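Flurneck
집에서 만드는 손잡이형 그리퍼와 그걸로 모은 기록

최종 수정: 2018년 2월 22일
관리: 윤재훈, 소지현

개요

Flurneck은 로봇 팔을 살 돈이 없는 사람 둘이 로봇 손만 먼저 만든 프로젝트입니다. 팔은 당분간 사람 팔을 씁니다. 관절도 많고 전원도 필요 없는데, 밥을 먹여야 하고 자주 투덜거립니다.

그리퍼를 손에 들고 집안일을 하면 손끝 쪽 영상이 남습니다. 이 저장소에는 도면, 조립 메모, 그렇게 모은 기록의 목록이 들어 있습니다.

폴더 구성

cad/ 몸체와 손가락 도면. 손가락은 v3만 뽑으세요. v2는 양말을 집다가 부러졌습니다.
notes/ 조립 메모. 맞춤법은 보장하지 않습니다.
clips/ 기록 목록. 원본 영상은 용량 때문에 따로 보냅니다.
tools/ 파일 이름을 정리하는 스크립트. Thắng Đặng이 썼고, 윤재훈이 한 번 망가뜨렸고, Thắng Đặng이 다시 썼습니다.

조립

1. 공유 작업실 Futska의 프린터로 손가락을 뽑습니다. 예약표에 이름을 적지 않으면 천병철 씨가 출력을 멈춥니다. 경고는 없습니다.
2. 손가락을 틀에 끼우고 벌어지는 폭을 맞춥니다. 뻑뻑하면 사포로 갈되 200번부터 시작하세요. 더 거친 걸로 갈았다가 헐렁해진 손가락이 서랍에 한 줌 있습니다.
3. 나사는 손으로만 조입니다. 전동 드라이버를 쓴 몸체는 지금 문진으로 근무 중입니다.
4. 렌즈를 닦습니다. 티셔츠 말고 천으로요.

기록 내용

현재 목록에는 클립이 1,000개 넘게 있습니다. 대부분 침실과 부엌에서 찍었고, 옷 개기와 침대 위 정리가 제일 많습니다. 클립 하나는 길어야 130초입니다. 그보다 길어지면 팔 담당이 먼저 지칩니다.

무늬가 요란한 이불도 일부러 치우지 않았습니다. 흰 책상 위에서만 똑똑한 손은 우리 집에서 쓸 데가 없습니다. 침실 쪽 클립은 대체로 이런 환경입니다. 복(福) 자가 큼직하게 찍힌 흰 누빔 이불, 그 위에 개어 둔 흰 옷과 초록색 천, 그리고 위를 향한 노란 손가락 두 개.
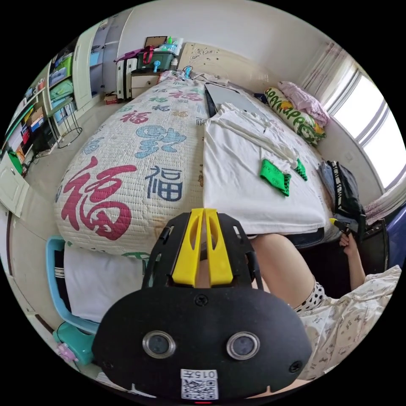

알려진 문제

- 흰 이불 위의 흰 옷은 경계가 잘 안 잡힙니다. 사람 눈에도 그렇습니다.
- 창 쪽으로 돌리면 노출이 튑니다. 커튼을 쳐도 조금 튑니다.
- 얇은 천은 두 겹씩 집힙니다. Yolanda Benavides가 손가락 끝에 고무를 붙여 보자고 했고, 붙였더니 세 겹씩 집힙니다.
- 24번 폴더는 비어 있습니다. 이유를 아는 분은 연락 주세요.

사용 조건

개인 공부와 비영리 연구에는 그냥 쓰시면 됩니다. 영상에 나오는 집과 사람을 알아내려고 하지는 마세요. 도면을 고쳤다면 고친 파일을 보내 주시고, 손가락이 부러졌다면 부러진 자리를 사진으로 찍어 이슈에 올려 주세요.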